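4.2 Picking a gripper for the burger bench

I'll be upfront that when we started this part of the project I thought the arm would matter most. We had 2 arms to choose from, we argued about them for weeks, and then the thing that decided almost every run was what we bolted on the end. So this section is mostly about fingers, with a bit about where the camera goes. Arm selection gets one paragraph in Section 4.4 and that's plenty.

We compared two finger sets on the same parallel gripper body. The first set is the pair that Haltstead supplies with the gripper, flat-faced and fairly stiff. The second is a tapered pair with fine ridges on the inner faces, drawn up by Suryani Tarigan after she got tired of watching buns rotate out of the flat ones (I was tired of it too, but she can do CAD). We call the tapered pair Pinorance fingers in the rest of the paper, after the folder they were saved in. Everything else stayed put: same arm, same controller gains, same closing speed, same camera mounted at the wrist.

The bench itself came out of our earlier dispensing work. Ingredients go in clear plastic channels with a white block against the stack, and the gripper has to get at the stack without disturbing its neighbors. Figure 3 is from the wrist camera with the tapered fingers fitted. Buns and patties both stand on edge, which sounds like a small thing but changes the grasp completely. A disk lying flat wants to be pinched across its diameter. A disk on edge, pressed up against three more just like it, gives you a rim and very little else, and a thick finger shoves the whole stack before it closes on anything. That was the main argument for a taper. The two channels are tied together by a thin red crossbar held on with clear tape, and we kept that in for both finger sets so the spacing wouldn't drift between sessions.

We ran 2000 grasp attempts in total, split evenly between the finger sets and finished by March 12, 2023. Each attempt was scored by Lina Darwish or Arnar Laxdal from the logged wrist video, and they didn't get to see the force trace while scoring. A grasp counted if exactly one item left the stack and stayed between the fingers for 5 seconds over the table. Two patties coming up together was a failure, even if both made it to the target. We went back and forth on that rule. Svend Overgaard would have given partial credit, and I can see why, but a double patty on a single burger is still the wrong burger.

The tapered fingers did better on patties, and by enough that I stopped worrying about the scoring rule. The tip goes in at the joint between two disks and the ridges keep the rim from sliding once you lift. On buns the picture was muddier. The flat fingers spread the load over a bigger patch of the dome, so they dented less, and the sesame seeds gave them some bite anyway. With the tapered pair a bun would sometimes pivot around the tips halfway through the lift, usually when the approach was a little high. Wanda Strickland fixed most of that by lowering the approach height in the controller, so I'd call it a tuning problem with a finger problem hiding behind it.

Lettuce was a mess with both sets and we left it out of the comparison. Shreds in a clear container need a scoop or a very different hand, and I don't want to pretend our parallel gripper has anything useful to say there.

One more note on the wrist camera. The clear channels were the hardest thing for our detector, which is the stock Erkik model retrained on bench images. It finds a bun with no trouble, then it loses the walls holding the bun, because all it gets is a faint blue-gray line along the edge and the shine off the tape. The white blocks on a white table aren't much kinder. We ended up locating the channels from the red crossbar, which the detector picks up easily, and working out the rest from known offsets. The fingertips are also in view at the bottom, so we could check the opening by eye whenever the encoder reading looked strange. I liked that more than I expected to, and we kept the camera there for the Zieliński controller runs too.

Figure 3. Wrist camera view of the burger bench with the tapered fingers open over the table, buns and patties to the left of the red crossbar. 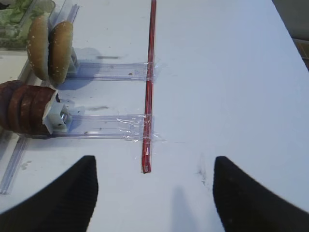 4.3 Controller settings and approach height

The gains we used for both finger sets are the defaults from the Zieliński controller, apart from the change to approach height mentioned above. Wanda's lower setting was applied only after the main comparison was finished, so none of the scored attempts include it. We reran a smaller batch of bun grasps with it in July, and those are reported separately in the appendix.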